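Futivari: household chore word list

Futivari is a list of 700 everyday words and phrases for cleaning and tidying, collected in Gevstead and Jerkthorpe. It grew out of a local dialect survey kept by Dilruba Liyanage. Version 2 was put together in February 2024.

Contents

words.csv — one entry per row, with the word, its meaning, the town and the speaker's age group
notes.txt — remarks on spelling and on words with more than one meaning
sources.txt — how each entry was collected

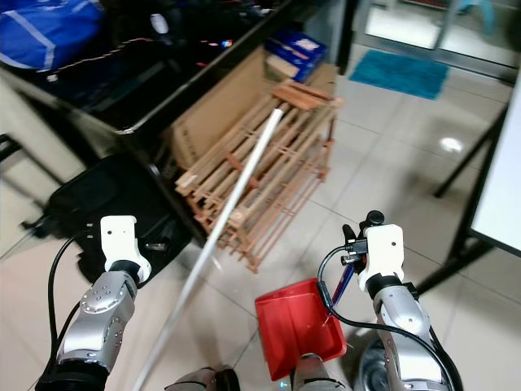
Collection

Entries come from 90 speakers. Each was asked to name common tools and chores, then to tell a short story about cleaning day at home. Words given by only one speaker are kept and marked "single" in the last column.

Spelling follows the speaker where they had a preference. Otherwise it follows the Dewan spelling guide, with double vowels written out.

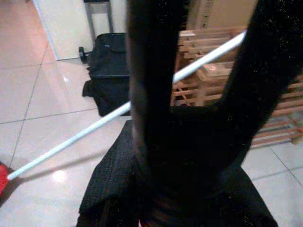
Known problems

Jerkthorpe has fewer older speakers than Gevstead, so age comparisons between the towns are weak. In 25 entries the meaning is unclear and the field is left blank. Please don't fill these in by guessing — send a note instead. Corrections received by May will go into the next version.

Use

Free for teaching and research. Please credit Dilruba Liyanage and give the version number.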